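Cistmont Wood Finishes Workshop
Notebook, January, entry 24

Adhesion work on the Limby oil varnish continued this morning. The second batch was thinned with the Tan solvent at the ratio agreed last month and applied by brush in two coats. Drying was slower than expected near the north wall, where the heater does not reach. The lids should be kept off the rack until the surface no longer takes a fingerprint.
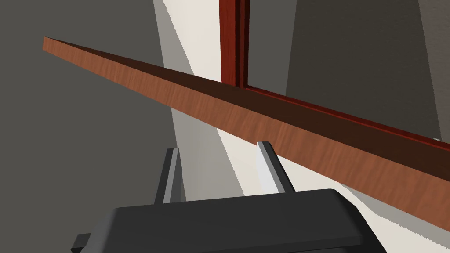
Batch 537 remains the reference for color. It was compared with the new mix under the daylight lamp at 9:30, and the new mix reads slightly yellow. The cause is probably the drier, as the resin came from the same drum. A fresh can of drier has been requested from Lultisov. Until it arrives, no further mixing is to be done with the opened can.

Scrub testing was stopped at 3000 cycles. Gloss loss was even along the track, with no lifting at the scored lines. The 100 grit pads are nearly used up and should be reordered before the next run.
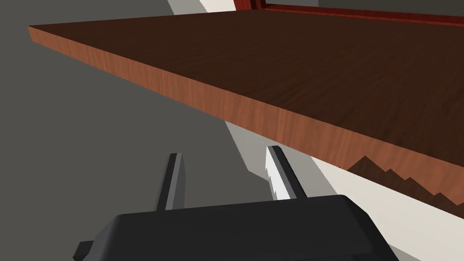 Reddish-brown board, lighter along the front edge.

Open points: the viscosity cup needs cleaning and a new calibration check. The log for the curing cabinet has a gap overnight, and the recorder battery was replaced at noon. Cross-cut tape test to follow on the same panels after full cure.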